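고객지원 티켓 1713
제목: 해양 수조동 LSS 알람 반복, 오존 접촉조 ORP 값 고정
접수: 2020년 1월 24일 금요일
요청자: Carla Nasrallah (Hamdan 아쿠아리움 생명유지설비팀)
담당: Anas Qudah (Plusivia 기술지원)
대상 시스템: Palau 수조 감시 서버, Grokton 수질 컨트롤러
우선순위: 높음
상태: 해결, 관찰 중

증상
바다거북 전시 수조의 ORP 표시값이 야간부터 변하지 않음. 오존 발생기 출력을 수동으로 낮춰도 화면 값은 그대로임. 같은 시간대에 통신 지연 알람이 22회 기록됨. 수온과 염분 값은 정상 갱신. 휴대용 측정기로 잰 ORP는 표시값보다 100 mV 낮음.

요청자 조치 내역
- 센서 세척 및 표준액 교정: 변화 없음
- 컨트롤러 전원 재투입: 20분간 정상, 이후 재발
- 오존 주입은 수동 모드로 전환, 사육팀에 통보함

담당자 회신 1
전원 재투입 후 일시적으로 회복되는 점으로 보아 센서 자체 불량 가능성은 낮습니다. 컨트롤러 이벤트 로그와 Palau 서버의 폴링 설정 파일을 보내 주십시오. 원인 확인 전까지 자동 모드로 복귀하지 마십시오.

요청자 회신
로그와 설정 파일 첨부했습니다. 지난 6월 격리 수조를 증설하면서 컨트롤러를 한 대 추가했습니다. 그때 주소는 외주 업체가 설정했고 작업 기록에는 주소 값이 없습니다. 격리 수조 컨트롤러는 평소 꺼 두었다가 이번 주에 개체 입식 준비로 켰습니다.

담당자 회신 2
로그 확인 결과 두 컨트롤러의 Modbus 주소가 동일합니다. 응답 충돌이 발생하면 서버가 해당 프레임을 버리고 마지막 유효값을 유지합니다. 수온과 염분은 별도 버스를 쓰므로 영향이 없습니다. 다음 순서로 진행해 주십시오.
1. 격리 수조 컨트롤러의 통신 케이블 분리
2. 전시 수조 ORP 값이 갱신되는지 확인
3. 격리 수조 컨트롤러 주소를 미사용 주소로 변경
4. 서버 장치 목록에 새 주소 등록 후 폴링 서비스 재시작
5. 케이블 재연결, 알람 이력 확인
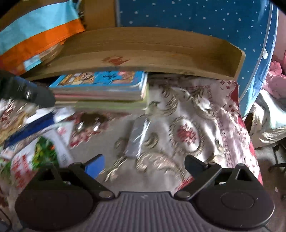

사진: Carla Nasrallah

요청자 회신
2번 단계에서 값 갱신 확인했습니다. 주소 변경과 서비스 재시작까지 마쳤고 재연결 후 통신 지연 알람은 없습니다. 휴대용 측정기와의 차이는 허용 오차 안입니다. 유효값 유지 기능을 끌 수 있는지 문의드립니다. 값이 멈춘 상태로 오존이 자동 제어되면 거북 수조에서는 위험합니다.

담당자 회신 3
기능 자체는 끌 수 없으나 유지 시간 제한은 설정 가능합니다. 장치 속성의 '최종값 유지 시간'을 입력하면 초과 시 값이 무효로 처리되고 오존 출력 인터록이 동작합니다. 현재 이 항목이 공란이라 무제한으로 적용되고 있습니다. 적용 후 인터록 시험은 오존 발생기를 정지한 상태에서 실시하십시오.

내부 메모
설치 점검표에 주소 중복 확인 항목 추가 요청함. 인터록 시험 결과 수신 후 티켓 종료 예정.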